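The water corner

I have been meaning to write about the water corner since September, and every time I sit down to do it I get thirsty and go and look at the water corner instead, and then I end up moving things around and it's lunchtime.

Some of you will remember the old arrangement (there was a whole post about the leak, with far too many exclamation marks). Before we moved into the Bataineh building we had a filter pitcher in a fridge that belonged to the people across the hall, and you had to knock. They were lovely about it but you did have to knock. So when Shahla Golestani went to look at the new place and came back talking about a big bright corner with windows on two sides, I said great, put the water there, and that was the full extent of the planning. I stand by it! It's the nicest spot on the whole floor.

The dispenser is one of those plain white upright ones where the big jug sits on top. I'd wanted the kind where the jug hides in the bottom, mostly on account of my back, but Kianoush Najafi pointed out that when the jug is hidden you never know how much is left, and he was right, and I have told him so in person and am now telling him in public. With the jug up top you can see from across the room if it's time to call Tedton for more. Tedton is the little delivery outfit two streets over. Their jugs come completely wrapped in clear film, and the first big argument of the water corner was about that film.

Azadeh Kazemi is a film-off person. You peel the whole jug, you throw the film away, you have a nice smooth jug catching the light. I am a film-on person. I take off what needs to come off at the neck, I wipe everything, and I leave the rest alone, because by the time I've got a full jug up there I'm out of breath and not in the mood for gift wrap. It crinkles a bit when you lean on it. I kind of like that? Azadeh says it looks like a couch in a grandmother's front room with the plastic still on, which only made me like it more. My own grandmother's couch had the plastic on until she died and it was a beautiful couch.

Lifting the jug, by the way, is a thing I've gotten weirdly good at. Wipe the neck. Bend your knees (I know, I know). Get it up onto your thigh first, breathe, then up and over in one go and don't stop halfway to think about it. Stopping to think is how I soaked my good shoes and a box of printer labels the first week. Esmaeil Esfahani does it in one smooth move like he's putting a hat on a shelf, and I've stopped watching him do it. It's bad for morale.

Then there's the cloth. The dispenser has a dark cloth that lives on it, and the cloth matters more to me than any other item in the building. We went through three systems before it. Paper towels, which walked off. A sponge, which I don't want to discuss. A drip tray liner thing from Lendar that was cut for some other machine and curled up at the corners. Now it's a dark cloth hung over the front, you give the tap a wipe when you're done, you hang it back, and on Fridays it goes home with whoever loses at rock paper scissors. I would pick dark every time. We had a pale yellow one for two days and it looked like it had been through something terrible.

Now the ledge! The ledge is where my opinions really start.

It runs the whole length of the windows, long and white and just the right depth, and a long white empty ledge in a shared room will not stay empty. You can clear it at 9 in the morning and by the time you've made a cup of tea there's a can on it. Then a bag. Then somebody's card from somewhere. I used to fight this. I made a sign once, and I'm not proud of the font. Pouran Vahidi, who has raised three kids and is therefore the calmest person I know, told me to quit trying to keep it bare and decide what's allowed to live there instead, and that changed the whole mood of the place.

So we have residents and we have visitors. The fire extinguisher is a resident, and I'd like everyone to leave it exactly where it is and never lean a bag on it. Cups are visitors, even clean ones. Cans are visitors, strictly, and I say this as the person who drinks most of them. A bag can stay if it's lying flat. I don't know why flat makes such a difference but it does, an upright bag looks like somebody's about to miss a train and a flat one just looks like it's having a rest. Cables are supposed to go home with the thing they belong to. (Supposed to.)
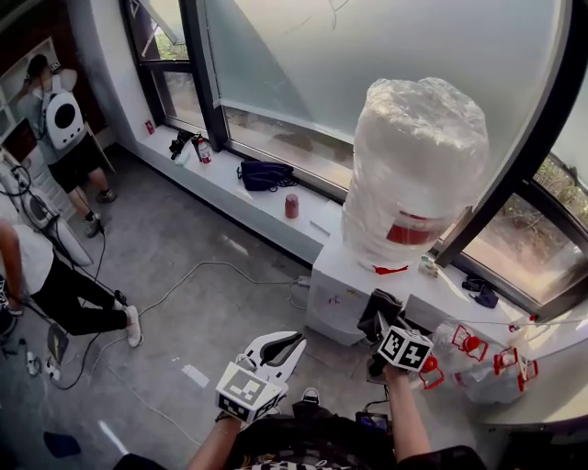
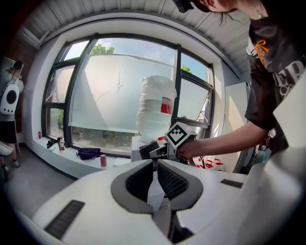
The red can is mine more often than not. I put it down near the middle, walk away to do one little job, and come back to a can that's warm and flat, and I drink it anyway. Shahla has started moving mine an inch to the left every time she passes, to see if I'll notice, and for the longest time I thought I was losing my marbles.

Handles, though. I want to talk about bottles with handles, because that's my one piece of real household advice in this post and I nearly forgot it. For years I bought the flats of small bottles as the backup, for days when the jug runs out at four in the afternoon and the Tedton guy isn't coming until morning. Small bottles are a plague. You get half of them open with two sips gone, nobody knows whose is whose, and they roll. A few large ones with a proper handle are so much better. One person can carry two in each hand if they're feeling heroic, you can pour from them without that glugging that goes down your sleeve, and if they end up lying in a heap by the dispenser it's only a small heap. I do want them standing up. I've asked for them to be standing up. But they seem to be happier lying down and I'm picking my battles this year.

Money, for those who always email me about money: our share of the water is $83 a month, the jugs and delivery and the rental on the dispenser all in. I had budgeted $60, so I was off, and I had to go to Kianoush with my hat in my hand. The gap is nearly all summer. That corner gets a LOT of sun, and people who never drank a glass of water in the old place now stand there drinking and looking out at the trees.

And the trees are the real reason I wanted to write this. The big panes are frosted, so what you mostly get is this soft milky light, but there are clear ones too, and through those you get green and more green. I didn't expect to care. I thought frosted glass would feel like a dentist's. But you stand there waiting for your cup to fill and your eye goes straight to the clear bit, and it's like having a little framed picture that somebody keeps changing. Azadeh wants the film off the windows as well (she's consistent, I'll give her that). I'd keep it. We'd roast without it, and I'd never get any work done.

Oh, and a few of you asked how I clean a frosted window. Carefully! The faint marks on it were a puzzle to me for weeks. I went at them with warm water, then vinegar and warm water, then a spray called Trokik that Pouran swears by for her shower door, and the marks didn't care about any of it. So they've been promoted to residents. The ledge itself I do with just a damp cloth, left to right, lifting things up instead of going around them. Going around them gives you those little dusty islands and then you've got to do it all over again in a week.

Still on my list: a hook, so the cloth has somewhere of its own to go. A small tray for cards and keys, so they stop drifting toward the tap. I'd love a plant, but Esmaeil says a plant by the dispenser will get watered by every single person who walks past and be dead in 9 days, and I can't argue with him. I've done it myself, to a fern, at my sister's house. She still brings it up.

If any of you have a good source for a stick-on hook that will hold up a damp cloth without coming down in the night, please leave it in the comments. The last one took some paint with it and I've put the fire drill notice over the spot.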